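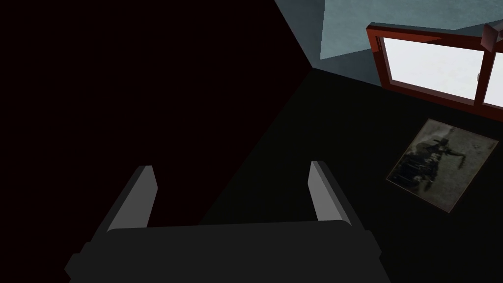
Gripper from behind, two fingers, nothing between them. Render.

Support > Irrigation > Closed tickets > 724

Ticket 724: Zone 2 drops out partway through the morning cycle
Product: Sorura controller, wall mount
Site: Kamolrat nursery, propagation house
Opened by: Edileuza Frota
Opened: July 14, 2020
Status: Closed

Original report

Zone 2 starts on time and then quits before the cycle is done. The other zones run their full length. The controller shows no fault and the log says the zone completed. I only noticed when the trays at the far end of the bench were dry at lunch and the ones by the door were fine. It has happened every morning since the weekend. If I start zone 2 by hand in the afternoon it runs all the way through.

I have already turned the controller off and on, and I cleaned the filter at the header. Neither one changed anything.

Reply from Devimel support

Thank you for the details. The log records what the controller sent to the valve. It has no way to tell whether water came out, so "completed" does not rule out a problem at the valve. Please check these in order:

Read the voltage across the zone 2 terminals while the zone is running in the morning, once right after it starts and again after it has dropped out.
Swap the zone 2 and zone 3 wires at the controller and run the normal schedule. Note which bench goes dry.
Look at the wire splices in the valve box. Send the make of the valve if you can read it.

Update from Edileuza Frota

Voltage is the same before and after the dropout. With the wires swapped, the bench on zone 2 still goes dry and zone 3 is still fine, so I take it the controller is okay. I put the wires back.

The valve is a Flidalia. One splice was green inside, so I cut it back and made a new one with a grease cap. Ran the schedule again the next morning and got the same dropout, maybe a little later than before. I can hear the valve close. It is not a slow fade.

Reply from Devimel support

If the valve closes while it still has voltage, either the coil is failing as it warms up or the valve is losing the pressure it needs to stay open. Your afternoon test ran the full length, which makes the coil less likely. Is anything else drawing from the same line in the morning?

Please put a gauge on the hose bib nearest the zone 2 valve and watch it through the cycle.

Update from Edileuza Frota

Gauge is on. Pressure holds steady for the first part of the cycle, then drops hard and stays down. It comes back up later on its own. The valve closes right at the drop.

I walked the line. The potting shed has a fill valve for the 900 gallon tank, and it is on the same branch, past our header. The float was replaced last week and the new one sits higher than the old one did. The tank now calls for water every morning once they start mixing. Before that it was filled at night. Zone 3 comes off the other side of the header, so it never saw the drop.

Reply from Devimel support

That fits. You can move the zone 2 start time earlier or move the tank fill. We would also suggest a separate shutoff on the tank line so the two can be isolated. The valve itself does not need to be replaced.

Update from Edileuza Frota

Moved zone 2 so it is done before anyone opens the shed. The float arm is bent back down to the old mark. Full cycle this morning and the far trays are wet. I will ask for the shutoff in September when the house is empty — no sense digging under full benches. The gauge can stay where it is.

OK to close.

Related tickets
Filter at header clogs after line flush
Sorura clock resets after power loss
Flidalia valve hums but does not open
Rain delay stays on after it is cleared
Replacing a splice in a wet valve box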